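Pallow Legal Support: progress report to the Vandberg Fund
Period: second half of the grant year, to the end of January

Summary

We said we would open 100 family tracing files by the end of January. We opened 92. The missing eight are sitting in a tray marked "awaiting consent form", where they have been since the consent form was redesigned to make things quicker.

Casework

Most of our clients are parents who were moved between reception centres while a child was placed elsewhere, usually with a relative, sometimes with a foster family in another county. Finding the child is often the easy part. Getting two authorities to agree that they are discussing the same child takes longer, particularly when one of them spells the surname three ways in a single letter.

Of the files opened, 20 have ended with the family living at one address. We had hoped for more. The rest are at various stages, and a good number are waiting for a hearing date from the Nomport tribunal, which lists family matters on Thursday mornings and adjourns them on Thursday afternoons.
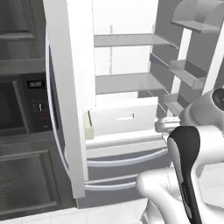
We have complained about this in writing. The reply thanked us for our patience, a quality we had not claimed to possess. We have since asked for a named listing officer, and for decisions to be sent by email as well as by post, given that the people receiving them tend to be moved on before the envelope arrives.

Sauerland partnership

The translation arrangement with Sauerland started late and has gone well ever since. Statements now come back in days. Before that we were paying by the page for work that came back in the wrong language, once memorably in English when we had sent it in English. The saving has gone into travel costs for parents attending hearings, as agreed with you in the autumn.

Spending

The salary line is on budget. Postage is over, for the reasons given above. The training line is underspent: the course on data protection was cancelled after the organiser sent everybody's details to everybody else. We would like to move what is left into interpreting and ask for your approval to do so.

Next period

The target for the coming period is again 100 files. We have gone back to the old consent form. We are also preparing a joint letter with two other advice centres on how long siblings are kept apart while their paperwork is matched, and will send you a draft before it goes to the ministry. Comments are welcome, preferably on the draft itself and not in a separate spreadsheet.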